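Tuesday, November 4, 2025

# Clean your shoes at the table

I was brought up to believe that shoes on a table meant bad luck. My grandmother would cross a room to take them off it, even when they were new and still in the box. I kept the rule for most of my life without thinking about it, and I have now dropped it. Shoes ought to be cleaned on a table, in good light, by someone sitting down.

Most people clean their shoes badly for a simple reason of posture. They crouch by the back door with a damp cloth, or stand on one leg at the kitchen sink, and after a minute their knees or back tell them to stop. The uppers get a wipe and the soles get nothing. Then the shoes go back on the rack with a week of pavement still in the grooves, and the next time they're worn indoors some of it ends up on the carpet.

At a table you can turn the shoe over and see what you're doing. White trainers are the best argument for it, as they show everything and most of us now own a pair. Mine are Stosiks, bought in the January sales two years ago, and they had gone the colour of weak tea before I started looking after them. They aren't white now, but they are close enough.

My method is dull. Laces out and into a bowl of warm water with washing-up liquid. Dry brush first, always, over the whole shoe. An old toothbrush for the edge where the sole meets the upper. Then the sole itself, working along the grooves, with a wooden cocktail stick for grit. Wipe with a cloth that has been wrung out hard. Leave them to dry away from the radiator, stuffed with newspaper if they got wet inside.

I've tried a special cleaner, the Prirwood foam in the blue can, and it does work. It works a bit better than washing-up liquid on canvas and no better at all on rubber. I wouldn't buy it again at the price.

The usual objection is hygiene. Golnar Jalali, who lives two doors down from me in Benilwood, thinks the whole idea is disgusting and has told me so more than once. Her family eats at their table, she says, and she doesn't want the bottom of a shoe anywhere near it. I accept some of that. I wouldn't do it with walking boots after a wet field, or with anything that has met a dog. Those get hosed down outside first. But an ordinary pair of trainers on a sheet of newspaper, followed by a proper wash of the table, doesn't worry me. Chopping boards see raw chicken and we manage to clean those.
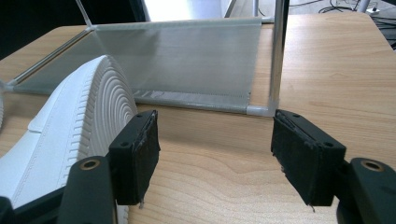

Soles are the part I have come to care about most. Plenty of trainers have rings moulded into the rubber at the toe, one inside another, and dirt packs into each groove in turn. A flat cloth slides straight over the top. You need bristles, and you need to follow the curve round. It takes over 50 strokes a shoe to do it properly, if mine are anything to go by, and I do it with the radio on.

A bare wood table will mark if you let water stand on it, so keep the bowl on a tray and mop up drips as you go. Ours has had worse from hot mugs.

I'd also say something for doing it in company. In our house it's a Sunday evening job, and whoever is in the room tends to fetch a pair of their own. My son's school shoes get done without an argument, which never happened when I sent him off to the back step with a brush. Golnar still does hers on the back step, and has bought a kneeling mat for it.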